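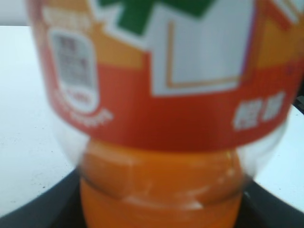 Kokine progress note, November
From: Ramesh Prajapati
To: Gunawardena programme office

Short one this month, sorry, we're heads down on the planner. Full spend table comes seperately.

Where we are
Work package 2 (close-range perception) is mostly done. Work package 3 (recovery behaviour) started, behind. Logging tools finished and in use at both sites, Kallby and Gunville.

Close-range perception
Main problem all autumn has been the last stretch of the approach. Wrist camera gets near a bottle, the label fills the view, focus goes, and the old pose estimator drops out or, worse, carries on with a confident wrong answer. It was trained on things at arm's length. Label text is no use at that range, too soft to read, so anything that leans on fine detail is out.

New estimator works from big colour regions and the outer curve of the label instead. Colour edges survive blur far better than we expected. We also stopped forcing a full pose out of every image. If the view only supports a tilt and a rough left/right offset then that's all it returns, with a spread on it, and the planner has to cope. Took a while to get the planner to cope.

Training set now stands at 2483 labelled close-ups. Labelling was slow, two people don't always agree where a blurred edge is. We now store both answers and use the gap as a noise estimate. Should have done that from the start.

Clear plastic still bad. Below the label the estimator sees drink, highlights and background all mixed up, and bright ridges in the moulding get picked up as the bottle's outline. Current fix is to mask off everything under the label's lower edge once that edge is found. Crude. Fine for bottles with a wide label, no good for the ones without.

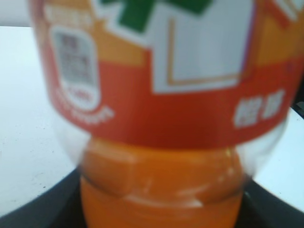
Dark rims are the other thing. A black rim close to the neck gives a very strong edge and the tracker likes to jump onto it. Added a check on which way the curve bends and how fast it moves between images, which catches most jumps on the Gunville logs. Not run on the Kallby logs yet, they're in the old format and the converter falls over on the longer ones.

Planning and control
Wrist speed is now tied to the spread from the estimator, so the arm slows down when it's unsure. Makes the whole thing slower, nearly 15 seconds a cycle. Can win some of that back, most of the wait is the planner re-checking collisions it has already checked. Caching branch exists, not merged, one test fails and I dont yet know why.

Recovery behaviour: back off, look again, retry. Works in simulation. On the arm it backs off along the wrong axis if the bottle is tilted. Frame mix-up somewhere between planner and controller, top of the list.

Tooling
Replay tool can step through a run with the camera view, estimate and joint commands lined up. Biggest time saver this quarter by miles. Clock drift between camera and controller sorted.

Risks
Recovery will slip by 3 weeks. No extra money needed, we'd take the time from the write-up.
Gunville network still drops large uploads. Copying logs by hand for now.

Next
Fix the axis bug. Merge caching. Convert the Kallby logs and rerun the rim check on them. Start on bottles with small labels or none.

Need from you
A yes or no on moving the recovery milestone. Also who signs off the data storage form, the name on my copy has left.

Ramesh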